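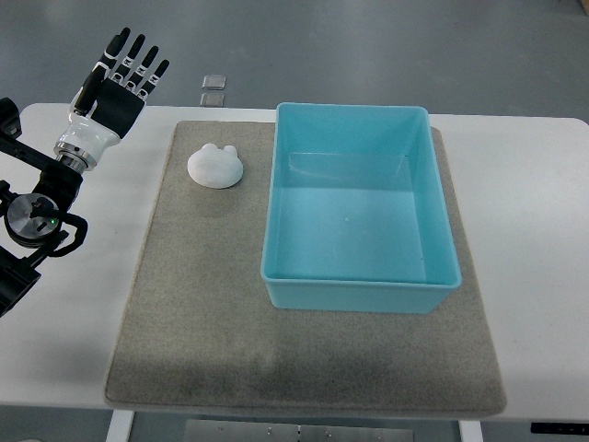 Can I buy a robot that does my chores yet?

For a single chore, sure, and you may already have one if you own a robot vacuum. For the whole list (laundry, dishes, toys all over the den) you're going to be waiting a while, and I wouldn't clear a closet for it this year.

So what can they do right now?

Pick something up and put it somewhere else, mostly. A white bear-shaped thing on a felt mat, a turquoise bin next to it: that's the level of job I get excited about these days! Tidying up is a thousand little jobs like that one, and every one has a different shape, which is where the trouble starts.

Why are hands such a big deal?

My kitchen was built for hands. Drawer pulls, jar lids, the stupid clip on the bread bag. Four fingers and a thumb ought to cope with more of that than a pincher can, but fingers are fussy and there's a lot more to go wrong. Annatjie Dlamini wrote in to say she'd take a good pincher over a bad hand any day, and for shop work I think she's right.

What about a small shop, like mine?

You're closer than the rest of us. If the same part shows up in the same spot all day, a plain arm can handle it. Mixed returns in a box, no. Mio Minami runs the packing bench at Claslow and she still does those by hand, 120 on a busy day.

Will it be slow?

Oh yes. I fold a towel in 11 seconds and I'm not even trying. Plan on a robot taking a lot longer, and plan on redoing a few.

Is it safe with kids and pets?

I'd keep both out of arm's reach, whatever the brochure says. Ask where the stop button is before you ask the price.

When will you update this page?

Last went through it 3rd May, and I'll have another go in October.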